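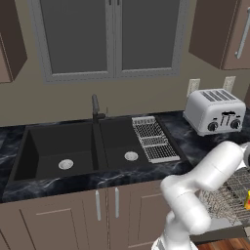
The Peltside kitchen cell in simulation, sink side, with the arm on its base plate.

Peltside kitchen cell: where we are in February
From Mebrat Teshome, for the Felteck grant office

Hi all,

When I wrote last, the simulated cell was up but it wasn't what I'd call healthy. The arm loaded, the kitchen loaded, and if you asked the two of them to share a countertop for more than a few minutes something would go flying. I'm happy to say it's in much better shape now! I spent most of this period on setup and repair and very little on new tasks, so if you were hoping for a list of fresh chores the arm can do, that's coming in the next one.

The base

First job was the mount. The arm sits on a dark grey plate, and in the old version of the cell the plate and the arm were two separate objects that happened to be in the same place. You could run happily all morning and then one hard stop would nudge the arm a hair off its plate, and from then on every reach toward the sink came in slightly wrong. I chased that as a calibration problem for way too long (sorry, Li-hua, you did tell me). The arm and plate are now locked together and the whole thing is pinned to one spot in the kitchen. I also wrote the mount position into the cell's settings file, so it's no longer living in my head and on a sticky note.

Wire things

Then there's the wire. We've got an open dish rack over by the arm and a flat drying grate lying next to the right-hand basin, and both of them were a pain. The renderer draws thin wire beautifully. The physics side hated it. In the first build each one was treated as a solid block, so a fork would sit on thin air above the grate as if there were a pane of glass there. Then I went too far the other way and gave every single wire its own collision shape, and the cell slowed to a crawl.

What's in there now is a middle version. The wires you'd bump into have simple rods behind them and the rest are only for looks. Small things can still slip into the dish rack in odd ways now and then. I can live with it for the plate work, but I'd like to fix it properly before we get to silverware.

The elbow

The one honest-to-goodness repair was the elbow joint. It had a shake, a fast little buzz whenever the arm held still with its wrist up high, and it showed up in the logs long before I could see it on screen. I blamed the Zillen controller settings and went through them one by one, which took two evenings and fixed nothing. Li-hua Tam found it in the arm model instead. The mass for one of the segments had been typed in the wrong units, so the controller was fighting a part that weighed next to nothing. She corrected the value, we put the controller back to its stock settings, and the buzz went away.

I re-ran the full soak test after that. The last run went through 3,937 resets of the cell with 14 stops, and all 14 came from the dish rack. None came from the elbow, which made me very happy.

Looking after it

We have an actual routine now, and I'm pleased with it. Every morning before anyone starts a job, the cell runs 100 resets by itself and checks that the arm comes back to its home pose each time. If it doesn't, the queue stays closed and I get a message. It's usually done before I've finished my coffee.

Whenever somebody changes a part of the kitchen, even a cabinet door, they save the old one first and write a line in the change log saying what they touched. We got burned on this. Someone swapped in a nicer faucet, it was taller than the old one, and the arm's path across the basins went straight through it. The path planner didn't know the faucet had changed. It now reads the shapes from the same file the kitchen does, so there's only one place to update. I still check the gooseneck by hand after any change at the sink, call it superstition.

The toaster is still only partly set up. The slots are open and a slice will drop in, but the levers don't move yet and the dials are just there. I had planned to do those this period and the elbow ate the time.

Machine room stuff

One of the Hsueh workstations got a new fan and a good dusting, and it no longer throttles in the middle of a long run. That came out of our own supplies budget, so there's nothing for you to sign. I haven't asked for any changes to the equipment line and don't expect to.

What I'd like to do next

There are 3 things on my list, in this order: finish the toaster levers, redo the dish rack shapes so silverware behaves, and write a setup guide that somebody other than Li-hua or me could follow from a clean machine. The guide is half drafted. Li-hua tried it on a spare computer and got stuck on page two, where I'd left out an entire step, so it's back with me.

I do have a question for you. The plan we agreed on has us adding a second counter to the cell in the next stretch. I'd be more comfortable holding that until the dish rack is sorted, and moving the task trials up to fill the gap. It doesn't change the cost or the end date. If that's all right, a quick yes by email is plenty, and if it needs a form, send it over and I'll fill it in the same day.

The change log and the soak test output are in the shared folder, under the cell's name.

Thanks as always,
Mebrat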